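Wrist-only policy loses the target on approach — padding the demos?

zoltuno_k
Posted February 26, 2021

Behavior cloning from hand-held gripper demos, single wrist camera, no external view. 300 demos, 60 held out. Task is approach and grasp on a bare tabletop. Validation loss is fine. On the arm, the policy stalls whenever the object starts near the top of the image.

My reading is that the early part of each demo carries almost no signal. The fingers and the wood grain fill the view, and the target is a sliver at the upper edge or absent.

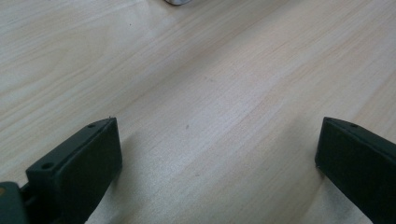 I tried dropping every step before the target is fully in view. Stalls went down, but the policy then had no idea what to do from a far start. Currently I keep those steps and weight them at half. Results are in between.

duvico
Reply #2

Half weight is a patch. What is your history length? With one image in, a far start and a finished retreat look the same to the network. It averages the two actions and you get a stall.

zoltuno_k
Reply #3

One image, no history. Gripper width is an input.

ashok.sisodia
Reply #4

I would not add history first. We went to 7 images on the Urnus set and the policy learned to copy its last motion. Loss dropped, success on the arm dropped with it. Check your start poses before touching the model.

duvico
Reply #5

Copying comes from feeding past actions or from images too close together in time. Space them out and it mostly goes away. I disagree that this is a start pose problem.

ashok.sisodia
Reply #6

Spacing helped us a little. Varying the starts helped more: 80 extra demos, all begun with the target at the border of the view, same network.

namboodiri
Reply #7

Also mask the fingers and rerun validation. If the loss barely moves, they are not what it is keying on. Ours was reading the grain direction as a heading cue and failed when the table was turned.

zoltuno_k
Reply #8

Table has never been turned, so I can't rule that out. Will run the mask test tonight, then collect border starts with the table at two angles. History stays off until those are in.

duvico
Reply #9

Fine, but change one thing at a time. Turning the table and adding starts in the same batch tells you nothing about either.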